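4.3 Recording a pick-and-place session

Read section 4.2 before you start. The Ditach hand unit must be paired with the Rasach recorder, and the status light on the recorder must be steady.

1. Set the tray on a flat surface within arm's reach. A bed or sofa is acceptable if the tray does not rock when pressed at the corners.
2. Place the objects for the task in the tray. Leave enough space beside each one for a jaw pad.
3. Hold the unit with both jaws fully open and press RECORD. Wait for the double tone.
4. Lower the jaws until the pads are level with the object. Keep the wrist straight.
5. Squeeze the trigger slowly until the object is held, then lift it clear of the rim.
6. Set the object down, open the jaws fully and press RECORD again to close the take.

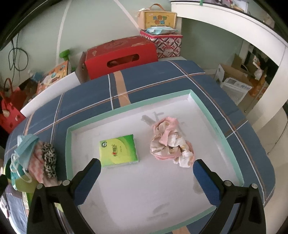
Figure 4-3. Open jaws at the tray, with a tissue packet and a crumpled cloth inside.

Note: Soft items such as cloth should be gripped at a fold. Flat fabric tends to slip between the pads and the tray floor.

Note: A take may last up to 130 seconds. Longer takes are split into two files, and the second file has to be labeled by hand in Taipe.

CAUTION: Do not press the jaws against the tray floor. Side load on the pivots can loosen the screws - check them after every 100 takes and tighten as described in section 7.1.

CAUTION: Keep fingers, hair and loose cords away from the jaws while the trigger is in use.

Replace both pads after 3,000 grips, or sooner if the texture is worn smooth. Order pads as a pair from Reston, part 244. After fitting new pads, repeat the jaw calibration in section 3.5 before the next session.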